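Cillora Student Robotics Club: Frequently Asked Questions

Who can join the club?
Any student of the Clostdale campus can join, also from departments outside engineering. You do not need to own any equipment. New members are accepted until the end of February, and after this we open the list again for the next term.

Do I need to know programming?
For the Tosus project, no. Most of the work in the first weeks is done with the hands. Members who want to write code can ask for the training group, which meets in the Bhutto room at 5 in the afternoon.

What is the Tosus project?
We are teaching a robot arm to handle cloth at home: to pick it up, to fold it, to put it in a basket. The arm learns from recordings which the members make with hand-held grippers. Until now we have 227 recordings that passed the check.

Why do you record in homes and not in the lab?
In the lab we have one table and one lamp. The first model was trained only there, and when we tried it in a student's bedroom it could not find the sleeve of a shirt. Daniyal Tarar, who leads the project this year, then asked the members to record in their own rooms.

Must I clean my room first?
Please do not. Leave the chargers, the boxes and the pillows in their usual place. Only put away documents and anything with your address on it.

How long can I keep the grippers?
Four days. If you need more time, write to us before the last day and not after it. Each borrower signs for the set and returns it with the charging cable.

May my family be in the recording?
Yes, if they agree before you start. For a person under 18 we need the signature of a parent. Anyone may wear a mask, and we do not record sound.

What do I do if I drop the cloth?
Continue. Pick it up again with the gripper and finish the task. We keep such recordings, and we mark them in the list with an R.

Do I get course credit?
The project gives two credits if you hand in the report. The recordings alone do not give credit, we are sorry about this.
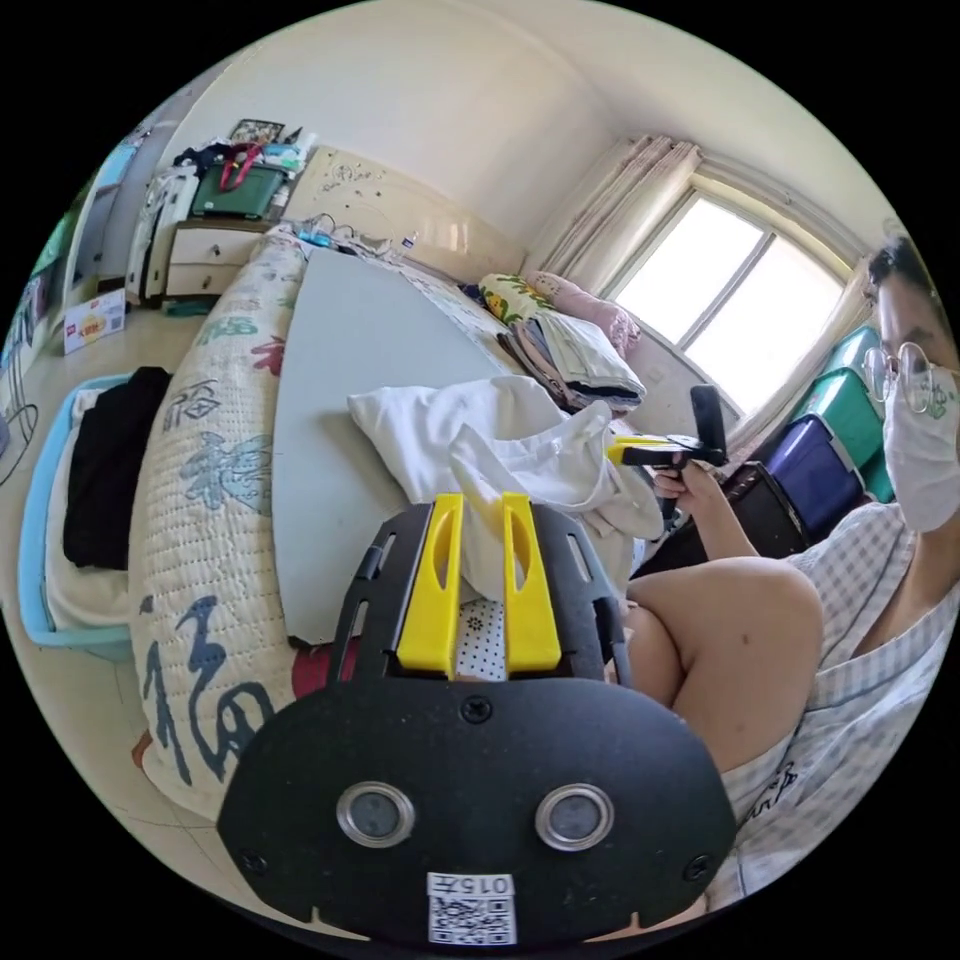 Equipment and Labels

Which number do I write in the form?
The one printed on the white label at the back of the gripper, over the QR code, for example 0157. Please write all the digits, also the zero at the start.

The code does not scan. Is the gripper broken?
Usually not. Wipe the label with a dry cloth and try again in better light. If it still does not scan, type the number by hand and tell us when you return the set, so that we can print a new label.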